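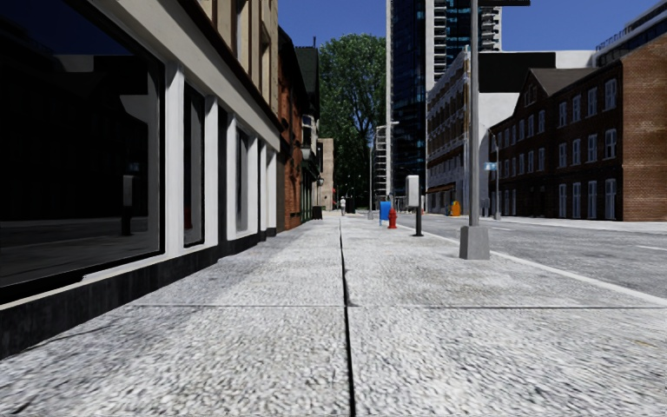 Sidewalk beside a row of tall storefront windows

Merger arbitrage is an investment strategy in which a fund buys shares of a company that has agreed to be taken over and waits for the deal to be completed. The difference between the market price and the price offered by the buyer is called the spread. It is usually small. If the deal closes, the fund keeps the spread as profit. If the deal fails, the share price often falls back to its old level, and the loss can be many times larger than the expected gain.

In a cash deal the fund simply buys the target. In a share exchange it also sells short the shares of the buyer, in the ratio fixed by the agreement, so that general movements of the market have little effect on the result. 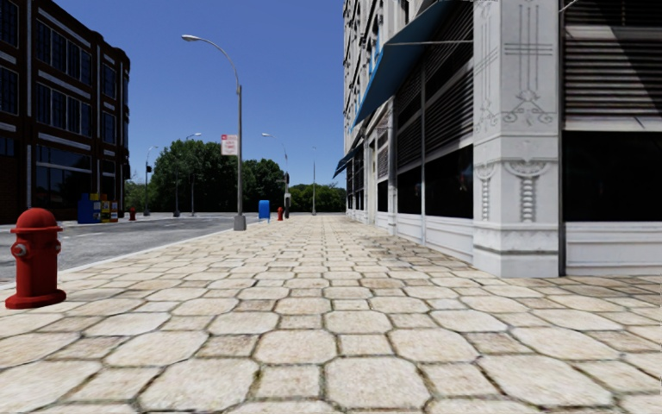 The width of the spread depends on interest rates, on the expected time to closing and on the risk that a regulator will object. A case often used in teaching is the offer of Jedeck for Grurden, at $94 a share in cash. Grurden had 869 shareholders on its register, and the approval of the holders took longer than planned. During this delay the spread became wider, although the terms had not changed. Kavitha Kotian, who studied the case, explained the widening mainly by the cost of borrowed money.
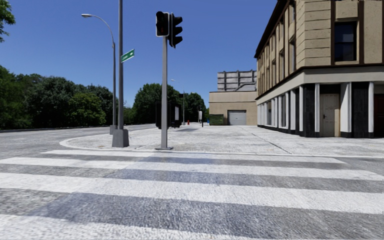
Deal risk is commonly divided into stages, from the first announcement to the final payment. Bhupendra Ahuja compared these stages to a street crossing. In his comparison, the signing of the agreement brings the investor only to the curb, and the wide white stripes between there and the opposite sidewalk are the period in which most accidents happen. Rafia Pirzada criticized the picture as too simple, as several risks can appear at the same moment.

Most funds limit their exposure to one deal. The Satti fund, managed by Mohsin Soomro, held 394 positions over its lifetime and never placed more than a small part of its capital in any of them.

See also: Convertible arbitrage; Event-driven investing; Short selling

This page was last edited on 2026-04-29.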